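Paying by the Screw 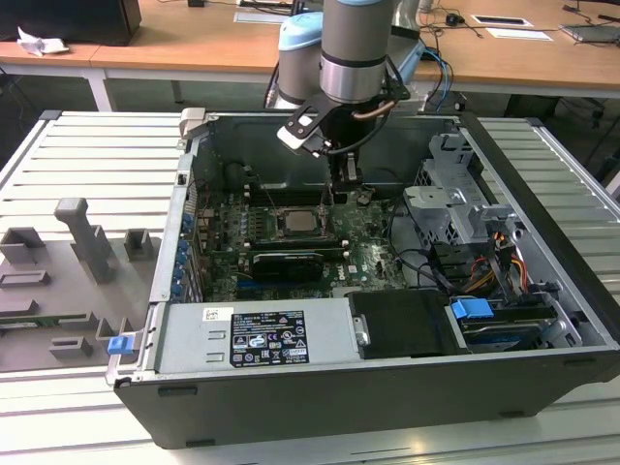 Ruxandra Ardeleanu thinks I have the whole thing backward. Her position, sent to me in three messages before breakfast, is that a computer is the worst possible object to hand to a robot, because every model was put together by a different set of people with a different grudge against whoever would have to open it later. Start with toasters, she wrote. Work up.

I like Ruxandra's argument and I don't buy it. Toasters are where the money isn't. Old office desktops come in by the truckload, hundreds from the same purchase order, and inside each one are memory, a processor and a drive that somebody will pay for. If a robot arm can't earn its keep there, it should go back to moving boxes.

So let's talk about the offer Dufour has been mailing to every refurbishing shop in the region since September. They call it Urkby. You get an arm, a gripper, the work platform with its fixtures, and software that is supposed to know a few common desktop models by heart. You don't buy it. You pay a base fee of 3,870 a month and then a charge for each part that lands in a tray in one piece. The brochure calls this sharing the risk. I have read the contract, and Dufour's share of the risk fits on the back of a stamp.

Take the parts charge. A stick of memory that comes out clean is billable. A stick that comes out with a bent latch is also billable, unless you file a damage note within the shift. Anyone who has run a teardown bench knows how many notes get filed within the shift. I would guess none, and I'd be including my own.

Then there is the list of supported machines. It had 17 models on it when I asked, which sounded fine until I compared it with what was sitting on our pallets and found 6 matches. The rest can be "taught," a word that covers a technician, a visit and an invoice. Zekach, who sell a plainer kit, at least let you do the teaching yourself. Their manual reads as if it was translated twice and then dropped, but it's yours and you can write in the margins.

What I will say for Urkby is that it's the first of these offers aimed at the tedious end of the job. Sânziana Sandu and I have argued for years over whether small parts or big lids wear people out faster. She says lids. I say it's the hundredth memory latch of the afternoon, when your thumbnail has given up and you have started using a pen cap. A gripper with narrow fingers has no thumbnail to lose, and I'd happily let it have that work – all of it, every day.

Just not on these terms. Drop the base fee by a third, charge only for parts that pass a test, and let me add my own models without booking a visit. Altex got a flat rate from Dufour by asking twice, so I know the price list bends. I've asked once. The second email is in my drafts folder, and Ruxandra wants me to add a line about toasters.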